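How to Get Something Useful Out of a Robot Demo Day

This site uses cookies to remember your settings. By continuing to browse you agree to our use of cookies. Accept | Manage preferences

I have been to a lot of these now, as the person my company sends when a sales invitation arrives and the boss doesn't want to go. The most recent was the open day at Uvcombe on 26/04/2024, where they were showing their household picking arm, the Simiyu. I went in doubtful and came out doubtful, but I had four pages of notes I could use, which is more than I got from my first few visits. This is how I do it.

Step 1. Write your own job down before you go

One page. What you would want the arm to pick up, what it weighs, what it is sitting on, who is standing near it, and how many times a shift it would have to happen. Do this at your desk, before you have seen any slides. If you leave it until afterward you will find that your job has quietly turned into the job they showed you.

My page for Uvcombe said tubes, bottles and rolls, all sizes mixed, dumped on soft surfaces, 300 a day. We clear and reset furnished rental units, so half of what we pick up is lying on a couch or a bed.

Step 2. Ask for the running order

Email a few days ahead and ask three things. Which parts are live, which are video, and which are simulation. You want this in writing. At Uvcombe the answer came from Gladys Lukumay, who ran the afternoon session, and to her credit it was a straight one: two live stations, one video, and a long block of simulation. The printed invitation had called all of it "live demonstrations." I asked about that as well and was told the invitation had been done by marketing.

If you get no answer, go anyway, but carry the question in with you and ask it at every station.

Step 3. Stand where the operator stands

People gather at the front, where the arm comes toward them and looks impressive. Walk around to the side with the keyboard. Watch hands. Is somebody tapping a key before each pick? Is somebody nudging the object back to its starting place between runs? Neither one is a crime, but both are labor, and labor is what you were told you would be saving.

At the first live station the operator put the bottle back on a strip of tape every time. I asked whether he could set it down off the tape. He looked over at Gladys, she nodded, and he moved it maybe a hand's width. The arm got it. I asked for farther away and was told we were short on time.

Step 4. Keep your own tally

Take a pen and make a mark for every attempt, including the ones where the arm stops and gets reset. Resets are where failures go to hide. A presenter will say "let me just restart that" and carry on talking, and by dinner the whole room remembers a clean run.

Start the tally when you walk up, and write down when you stopped. I got 8 attempts at the second station before they broke for coffee. That is far too few to give you a success rate, so don't work one out. What it will give you is a list of what went wrong, and you can read that list back to them later.

Step 5. Ask what the number is a number of

There will be a number. At Uvcombe it was "more than 200 successful grasps." Ask these in order and write the answers down word for word:

Out of how many tries?
Of how many different objects?
Real arm or simulated arm?
Who decided what counted as success?
Did the object have to be lifted, or only held?

We got as far as the third one. The grasps were simulated. There is nothing wrong with simulation, and I would sooner they broke a thousand pretend bottles than one of mine. But it should have been on the slide.

Step 6. Look hard at the simulated part

Most visitors check their phones during this block. I think it deserves the closest attention of the day, as it shows you what the developers think your world looks like. Ask them to stop the playback while the fingers are closed on something and leave it there for a minute.

Then go through your page from Step 1. For me the soft furnishings were the point. A gripper in a simulated living room can hold a smooth white cylinder upright in front of a couch all day long, and I still won't know what it does with a half-crushed paper tube that has slid down between the cushions.
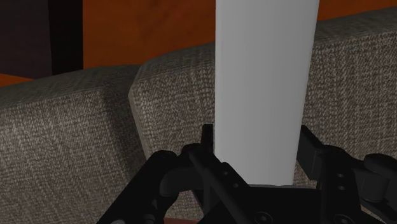
So I asked about slippery plastic, and about weight, and whether the cushions in their model give when something leans on them. Gladys said she would have to check on the cushions. I liked that answer better than anything else I heard all day. The other presenter had said "yes, fully realistic" before she got the microphone back, and I put a question mark next to it.

Good questions for this block:

What does the cylinder weigh in the model, and who picked that weight?
Has the same grasp been run on the real arm?
Can I see one that failed?

The last one matters most. A team that has done the work will have a folder full of failures and is usually happy to open it. I was promised a link.

Step 7. Leave your page behind

Hand over a copy of your job description, with your email address at the bottom, and ask them to run it. Offer to send the objects. I did this at Astthorpe last August and mailed them a box of our actual junk. I have heard nothing since, and I take that as a result.

Step 8. Write it up the same night

Keep what you saw apart from what you were told, on separate sheets if you have to. My "saw" sheet for Uvcombe is short. The "told" sheet runs over onto the back.

The link to the failures has not come yet. I will add a note under this step if it does.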